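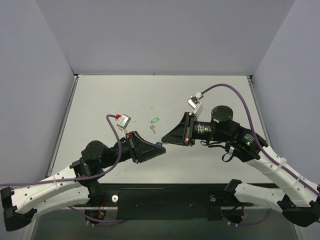

Two arms at work over the tabletop, with a key between the grippers.

Uvside has had a written code of practice for its tabletop robot arms since April. It runs to three pages and is kept in a plastic sleeve by the door of the workshop in Drisley, where two-arm stations are used for small handling tasks such as sorting keys and key tags. The workshop manager wrote most of it. We asked her what is in it, what got left out, and how much of it people follow.

The first draft was much longer. "I had eleven pages and I was proud of them," she said. "Then I watched an operator try to find the part about clearing a stall. He gave up and asked the person next to him. So I started cutting."

Page one is about starting up. The operator checks that the tabletop is clear of anything that isn't part of the task, moves both arms by hand through their reach with the motors off, and looks at the cables. Only then does the power go on. The manager puts the check at two minutes for someone who knows the station.

The cable check gets a paragraph of its own. Each camera has a cable that has to follow the arm wherever it goes, and the code says it must have enough slack for the wrist to turn fully both ways without pulling on the connector. "Too tight and you lose the connector. Too loose and the other arm catches the loop," she said. "We had both in the first month. Now people turn the wrist by hand and watch the cable while they do it. If it goes straight at any point, they fix it before they start."

Small arms like these are often treated casually, and she understands why. They are light, they move at a modest speed, and a person can usually push one aside. "People coming from big industrial cells look at ours and laugh," she said. "But a finger can still get pinched between two grippers, and it hurts. I don't need somebody in the hospital before I write a rule down."

The rule she means is the one on hands. While the motors are on, no one reaches past the front edge of the table. If an object has to be moved, the operator pauses both arms, says "reaching" out loud, and goes in. The same operator says "clear" before starting again. Saying it out loud was disputed by people who work alone at a station. She kept it in anyway.

"I work alone too and I say it," she said. "I feel a bit silly. It makes me look at the table before I press anything."

Two arms sharing one table need a rule that a single arm doesn't. At Uvside the table is treated as a left side, a right side and a shared strip in the middle. Either arm can work on its own side at normal speed. In the shared strip, both slow down, and only one is supposed to be closing on an object at a time unless the task is a handover.

"Handovers are where we break fingertips," she said. "One gripper holds the thing, the other comes in to take it, and if the second one is a few millimeters off, it hits the first. The part you're passing is fine. The tips take it."

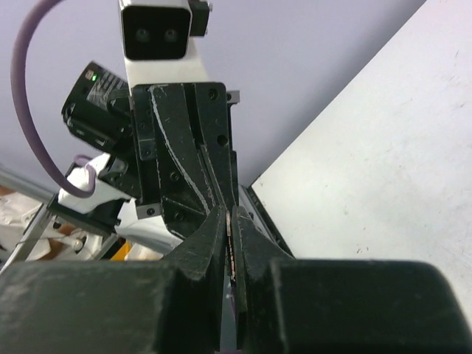 Close work: a thin piece held between the fingertips, with the other arm behind.

Fingertips are the subject of most of page two. They are inspected at the end of each session and the result goes in the log. Scratches and dust are noted and left alone. Chipping along the inner faces is noted too, and a supervisor decides whether the tips can stay on for the next task. A crack means both tips on that gripper are changed, as a pair.

She was asked why a chipped tip isn't changed at once. "Cost, partly. And a lot of chips make no difference. If you're picking up something thick you'd never know. With a key or anything thin, the edge of the tip matters, and then we change them. I'd like a number people could measure against, but I haven't found one I trust."

The log itself is on paper and is typed up later. It had 2,059 entries when we visited, and 1,296 of them were routine end-of-session checks with nothing to report. She doesn't want those dropped. A missing entry should mean that a check was missed, she said, and that only works if the dull ones are written down as well.

The Trerosier site uses the same code with one change. Stations there are shared between shifts, so the outgoing operator has to park both arms and sign the log before leaving. In Drisley, parking is recommended. "They asked for it and they were right to," she said. "We may copy it."

Some of the wording was taken, with permission, from a checklist used at Zalewska, a supplier that has been running bench arms for longer than Uvside has. The part on cameras came from there almost unchanged. Lenses are wiped with a dry cloth at the start of the day, and nobody adjusts a camera mount in the middle of a job. If a mount has been knocked, the job stops and the camera is set up again from the beginning.

That last rule is the one most often broken. "Somebody bumps a camera, nudges it back, and thinks it looks the same," she said. "It looks the same to them. Then the pickups are off all afternoon and we spend an hour finding out why. I've stopped being angry about it. I ask them to write it in the log, even if they write it late."

There are things the code doesn't cover. It says nothing on visitors, and it has one sentence on cleaning the tabletop, which she thinks is too little. Scuffs are allowed. Tape residue isn't, though that was added in pen and hasn't been typed in yet. Lighting is missing completely.

The next revision is planned for the fall. She expects to add the parking rule and a short section on lighting, and has told the operators that if those go in, something else has to come out. Her limit is still three pages.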